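Lehre > Robotik-Praktikum > Skript > Teil 4: Greifen am Durchlaufregal

Teil 4: Greifen am Durchlaufregal

Stand März, noch nicht korrekturgelesen. Wer Fehler findet: bitte ins Forum, nicht per Mail.

Voraussetzung: Teil 3 (Koordinatensysteme, Hand-Auge-Kalibrierung). Wer Teil 3 nicht abgegeben hat, kann trotzdem mitmachen, muss aber nachreichen. Projektname für alle Abgaben ist weiterhin Ultier, also Ordner ultier_gruppe_XX, klein geschrieben, ohne Umlaute.

4.1 Worum es geht

Kommissionieren. Teil aus Kiste, Teil in Schale, nächstes Teil. Klingt langweilig, steckt aber fast alles drin, was wir bisher hatten: Anfahrt, Greifpose, Rückzug, Fehlerfall. Dazu kommt neu das Regal. Regale sind unangenehm, viel Blech auf wenig Platz, und der Arm muss von vorn hinein und auf demselben Weg wieder raus.

Begriffe, kurz:

Vorpose — Punkt vor dem Fach, ab hier nur noch lineare Bewegung
Greifpose — Finger am Objekt, noch offen
Rückzug — entlang der Werkzeugachse zurück bis zur Vorpose, erst danach darf gedreht werden
Freiraum — was zwischen Finger und nächster Kante übrig bleibt, immer für OFFENE Finger rechnen

Letzteres wurde im letzten Durchgang von fast allen falsch gemacht. Mit geschlossenen Fingern gerechnet, Simulation grün, am Regal dann Not-Halt.
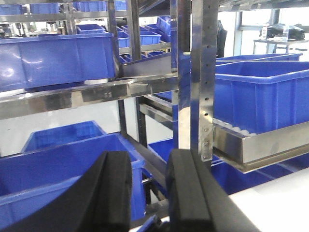 Abb. 1: Finger offen vor dem Regal, Blick der Handgelenkkamera. Rechts das geneigte Fach mit Rollen.

Zu den spiegelnden Pfosten: Polierter Edelstahl ist für die Bildverarbeitung Gift. Im Steher spiegeln sich Blau und Weiß, die Farbsegmentierung hält das gern für ein Stück Kiste. Schwellwert hochdrehen hilft nur begrenzt. Besser: Bereich maskieren (siehe Übung 2) oder zusätzlich auf Form prüfen. Gelochte Steher sind umgekehrt ganz nützlich, weil die Lochreihe regelmäßig ist und man daran die Bildneigung ablesen kann. Nicht Pflicht, gibt aber Bonuspunkte.

4.2 Anfahrt

Reihenfolge in Zokport, wie in der Vorlesung gezeigt:

1. Szene laden, Kollisionskörper einblenden.
2. Vorpose setzen. Abstand zur Regalkante mindestens 160 mm.
3. Greifpose relativ zur Vorpose angeben, nicht absolut. Sonst stimmt nach dem Umstellen nichts mehr.
4. Bahn prüfen lassen, Geschwindigkeit auf Stufe »langsam«.
5. Erst jetzt auf den Arm übertragen. Eine Person am Not-Halt, die macht in der Zeit nichts anderes. Auch nicht Handy.

Wer mit der alten Zokport-Version arbeitet: Schritt 3 heißt dort »Versatz« und liegt im Menü Bahn. Funktion ist dieselbe. Die alten Projektdateien lassen sich öffnen, aber die Kollisionskörper gehen dabei verloren und müssen neu angelegt werden, also lieber gleich updaten.

Kistenwände als Hindernis mitmodellieren! Einfache Quader reichen, Rippen und Rand müssen nicht einzeln rein, dafür die Quader außen etwas zu groß machen. Durchscheinende Behälter extra vorsichtig behandeln, Tiefenwerte sind da unzuverlässig und teilweise kommt gar nichts zurück.
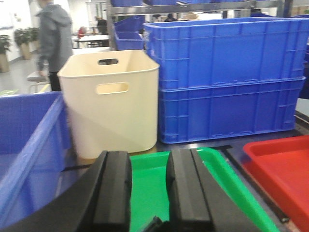

Außerdem gilt: Kollisionskörper für alles, was dauerhaft auf der Arbeitsfläche steht, nicht nur für das Ziel. Hohe Behälter am Rand werden beim Schwenken gern mitgenommen. Der Arm weiß davon nichts, wenn ihr es ihm nicht sagt. Gestapelte Kisten als EINEN Körper anlegen, spart Rechenzeit und macht die Bahn nicht schlechter.

Und Personen: Während einer Fahrt steht niemand im Schwenkbereich. Wer im Raum noch was zu tun hat, bleibt hinter der Bodenmarkierung. Gilt auch für Gäste aus anderen Gruppen, und auch dann wenn der Arm »nur kurz« fährt.

4.3 Ablage in die Schale

Ablegen wird unterschätzt. Für diesen Teil ist festgelegt: Grün = richtig erkannt, Rot = unklar oder falsches Teil. Dazwischen wird nichts abgelegt. Der schwarze Streifen zwischen den beiden Schalen ist für uns die Trennlinie im Programm, also einmal im Bild suchen und als Gerade speichern, dann reicht für jede Ablagepose ein Vorzeichentest.

Höhe: Finger über dem Schalenboden stoppen, Teil loslassen, senkrecht nach oben. Nicht seitlich weg, der Rand ist höher als man denkt. Die Ecken der Schale sind rund, Ablagepunkte also nicht in die Ecke legen, sondern deutlich nach innen.

Glanz: Die Schale reflektiert, und zwar auch am Boden genau zwischen den Fingern. Ein heller Fleck dort ist noch kein Teil. Vergleicht vor und nach dem Ablegen je eine Aufnahme aus derselben Pose, Differenz bilden, fertig. Die Finger werfen selbst auch Schatten, die wandern mit, deshalb wirklich dieselbe Pose nehmen und nicht ungefähr dieselbe. Auch die Tischfläche gibt Farbe zurück, neben der roten Schale ist sie rötlich. Farbtest nur innerhalb des Randes!

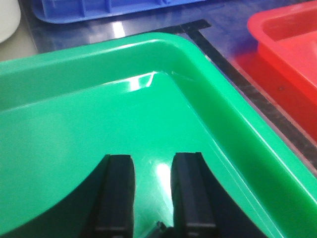 4.4 Zweite Ansicht: feste Kamera

Die Handgelenkkamera sieht viel vom Detail und wenig vom Ganzen. Deshalb läuft für die Auswertung eine feste Kamera mit. Beide Ströme bekommen den gleichen Zeitstempel, die Zuordnung macht Zokport beim Export (Haken setzen bei »synchron«, sonst sind die Reihen gegeneinander verschoben und ihr merkt es erst beim Plotten).

Aufgabe der festen Kamera: Belegung der Fächer prüfen, Fahrten nachvollziehen, Streitfälle klären. Sie ist nicht für die Greifpose da, dafür reicht die Auflösung nicht.

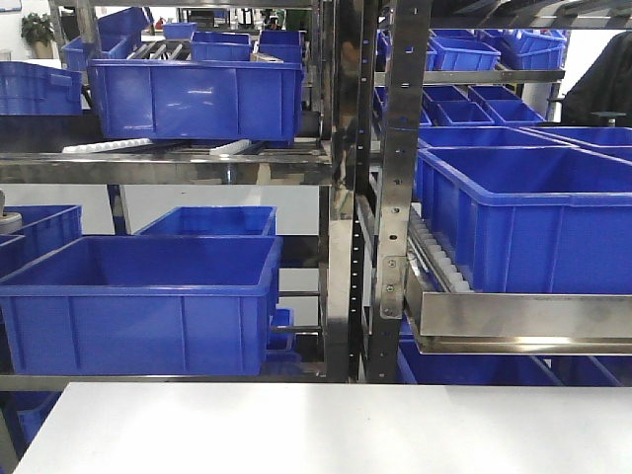 Für die Belegungsprüfung wird jedem Fach ein Rechteck im Bild zugeordnet, von Hand, einmal pro Aufbau. Speichern als fach_liste.csv, Spaltennamen wie in Teil 3. Fangt beim gelochten Steher in der Mitte an, der teilt das Regal in einen linken und rechten Abschnitt und lässt sich in beiden Hälften als Bezug verwenden. Unten aufpassen: die weiße Tischplatte verdeckt den unteren Teil beider Abschnitte, von der Reihe unter dem rechten Fach schauen nur die Ränder heraus. Solche Fächer als »teilweise« markieren und nicht raten.

Eine geneigte Kiste ist kein Fehler. Schräge Fächer sind bei einem Durchlaufregal so gedacht, die Kisten sollen auf den Rollen nach vorn laufen. Im Kollisionsmodell den Neigungswinkel einstellen, Vorgabewert steht im Datenblatt von Bartoš (liegt im Kursordner unter Dorach/Regal).

4.5 Übungen

Ü1: Vorpose und Greifpose für ein Fach im rechten Abschnitt. Abgabe Bahn plus Screenshot mit Kollisionskörpern.

Ü2: Maske für die spiegelnden Pfosten. Vorher/nachher zeigen, je ein Bild genügt.

Ü3: Ablage mit Vorzeichentest. 8 Durchgänge, Protokoll als Tabelle. Auch Fehlversuche eintragen, die werden nicht abgewertet, fehlende Zeilen schon.

Ü4: (freiwillig) Bildneigung aus der Lochreihe schätzen.

Gruppengröße bleibt bei höchstens vier Personen. Laborzeit ist ab 9 Uhr, vorher ist zu. Bericht ca. 4 Seiten, Deckblatt zählt nicht mit, Code in den Anhang. Bitte keine Handyfotos vom Bildschirm, dafür gibt es den Expotr in Zokport.

Offene Punkte für Teil 5: Greifkraft, nachgiebige Teile, was tun wenn das Teil beim Rückzug rausrutscht. Dazu bis zum nächsten Termin das Kapitel Kraftregelung lesen, mindestens die ersten beiden Abschnitte.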